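Textbooks > Trades and Technology > Small Automation > Chapter 4
9 min read
12 shares | 2 comments

CHAPTER 4
Looking After the Small Arm

The training shop in Bodthorpe bought its first tabletop arm from Drarkimport in July, and by the following Saturday it had missed a mug 37 times. Emiko Nomura, who was running the bench, did what most of us do. She rewrote the program. Then she rewrote it again, with longer variable names. The arm went on missing the mug, always on the same side and always by the same width of a thumb.

The fault was a horn screw at the shoulder. It took a minute to tighten and two evenings to suspect.

This chapter is about that sort of minute. A small arm built from printed parts and hobby-grade servos is a cheerful machine, cheap to mend and quick to drift. Its plastic creeps under load. Its screws back out. Its cables, given any slack at all, will find the one joint that can chew them. None of this shows up in the code, where you will be tempted to look first, as the code is on a screen and you can stay sitting down.

We begin at the base and work outward, joint by joint, in the order that Noboru Hattori taught at Moynihan for years and never wrote down. (His notes, when we asked for them, were a parts invoice with a coffee ring on it.) The order matters. An error of one degree at the shoulder is a nuisance at the elbow and a proper disgrace at the fingertips, so there is no sense in fussing over the grip until everything behind it is sound.

4.1 The bench before the arm

Clear the work surface and wipe it down. Choose one test object and stick with it through the whole service. Junpei Hattori favours a steel block; Renji Imai uses whatever he was drinking from. Either will do, provided it has straight sides and you are willing to see it knocked over.

Bring the gripper down beside the object with the fingers nearly closed, and stop there. Look at the pads from the front and again from the side. They should come down level with each other. If one leads, write down which one, and leave it alone for now -- you will be back at the fingers in Section 4.6, and you may find the trouble has been cured from further up.
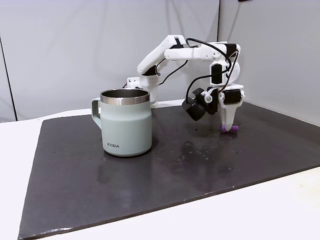 Page 47

Move the object well away from the fingers before you power down. Servos let go all at once, and an arm with no holding torque drops wherever gravity suggests. Support the forearm with your free hand, then switch off at the supply.

Now trace the cables. Follow each one with a fingertip from the wrist back to the base, feeling for flat spots and nicks. A loop that stands out from the arm is ugly and usually right, for the joint needs that length when it swings. Tidy students tie it down. Tidy students also order a good many replacement cables.

Start your log on a fresh page with the joint, the screw and what you did to it. "Checked arm, OK" is not an entry.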